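# How a Video Game Saves Your Spot

I have played video games since I was so small that my feet didn't touch the floor from the couch. And the question kids ask me more than any other isn't about bosses or secret levels. It's this: when I turn the game off and come back tomorrow, how does it remember where I was?

I love this question! So let's dig in.

Say you're playing Skultham, the game where you're a badger knight looking for your missing castle. You've got 11 gold keys, your shield has a crack in it, and you're standing by the well in the village of Hollis. Then somebody yells that dinner is ready.

While you're playing, the game keeps all of that in a part of the computer called memory. Memory is super fast, but it forgets everything when the power goes off. Poof! Keys gone, shield gone, badger gone. (I learned this at age 4, when my cousin's dog pulled out the plug. I cried. The dog did not.)

So before you switch off, the game has to copy the important stuff to a place that doesn't forget, called storage. The little bundle of information it puts there is a **save file**.

## What's in a save file?

You might think the game takes a giant picture of everything: every tree, every cloud, every chicken in Hollis. That would take up tons of room, and most of it would be a waste. The trees are already part of the game, and they'll be right where they were. So the game writes a short list, a bit like this:

- Place: Hollis, next to the well
- Gold keys: 11
- Shield: cracked
- Hearts left: 3
- Met the frog wizard? Yes

When you load the game, it reads the list and builds the world back up around you. It puts the trees in, puts the chickens in, takes one heart off your row of 4, and plops your badger by the well.
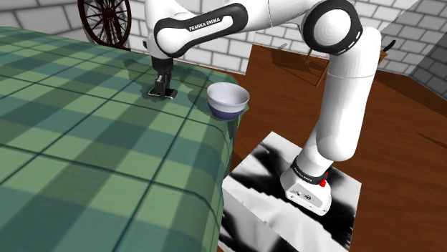 Chickens are a funny case, by the way. Most games don't bother to save where each one was standing. Next time you load a game, look at the animals or the people walking around in the background. They've probably moved! The game just made up new spots for them, and unless you were really staring, you'd never notice.

## Save points and autosaves

Some games only let you save in special places. In Prikberg, a snowy climbing game I played way too much last April, you have to reach a cabin and ring the bell. There are only 2 cabins on the whole first mountain. So if you fall off just before the second one, back you go to the first, and you have to do all that climbing again. Grrr! But my hands got sweaty and my heart was thumping, and when I finally rang that bell I jumped up and knocked over my juice.

Other games save for you without asking. That's an autosave. You'll often see a small spinning shape in the corner of the screen while it happens. Please don't turn anything off while it's spinning! The game is in the middle of writing its list, and if it gets stopped halfway, the list might not make sense later. Grown-ups call that a corrupted save. I call it a very bad afternoon.

## My own saving rules

Lots of games give you more than one slot to save in. Dosport, the racing game with the hover sleds, has 3. I use two of them for myself and swap back and forth, so if I do something silly in one (like selling my best sled to buy a hat), I still have the other. The last slot is for whoever comes over to play.

And if you share a game with a brother or sister, check the name on the slot before you press save. Check it twice. I once saved over my sister's whole season of Dosport, and I had to do her dishes until she'd won it all back.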